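**Pronville, February**

Brustine has a new face for its home internet service, and she has already been out on the road with the installers. Morena Ferraro, who rowed for 11 seasons at the top level and retired last spring, joins the company as Head of Community Connection. She starts this month.

Morena will spend most of her time away from headquarters, and that's how she wanted it. Her first job is to visit every town on the Brustine network where customers have told us that our service let them down during last fall's outage. We lost 1235 lines for the better part of two days, we were slow to say why, and plenty of people were rightly annoyed. Morena was one of them! Her own house was offline, and the letter she wrote to our support desk is a big part of how this conversation got started.

"I complained, they called me back, and we ended up talking for an hour," said Morena. "I know what it's like to be part of a crew where one seat is out of time and everybody feels it. I'd love to help people here pull together, and I'd love to hear from customers who are still mad. Come and find me. I'll bring coffee."

She will also help run the Chaudhry Fund, our grant program for local sports clubs. The fund paid for internet service at rowing, track and softball clubs last year, and this year it opens to clubs of every kind, including chess (we had a lot of letters about chess). Grants are $1000 each. Clubs can apply with a one-page form at any Brustine store, and there is no need to be a customer.

Behind the scenes, work on the network keeps moving. Our partner Wornix has replaced the backup power units at 813 street cabinets, with the rest of the Pronville area to follow before summer. Outage alerts now go out by text as well as email, and they come with a plain explanation of what broke and when we expect it fixed. Customers asked for that more than anything else, and we're delighted to have it running.

Morena's first open evening is at the Pronville store, starting at 6:30 p.m. Doors open at 6, seats are first come, first served, and kids are very welcome. Dates for the other towns will be posted in stores and printed on the back of the March bill.

**Press contact:** Brustine Media Desk, Pronville, extension 1571. Interviews with Morena can be set up by phone on weekday mornings. 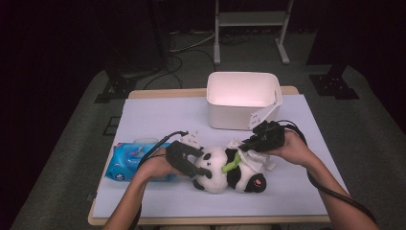 *A white plastic bin on a paper-covered table, with two hand-held grippers in use.*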